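Progress report to Brandora, July

What a month! We now have 700 hand-guided demonstrations of the box task, and Imani Mugo and Dennis Massawe can each drive the arm by remote control without a coach beside them. Learning the feel of it took them 15 sessions – fewer than we'd planned.

The open cardboard boxes with the white liner are our focus now.
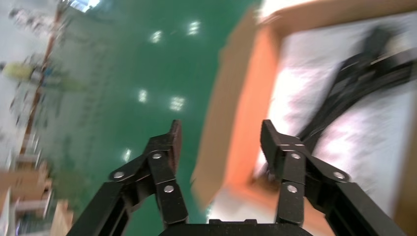

Next we'll record 26 more runs with the lights dimmed, then start training at Betlow.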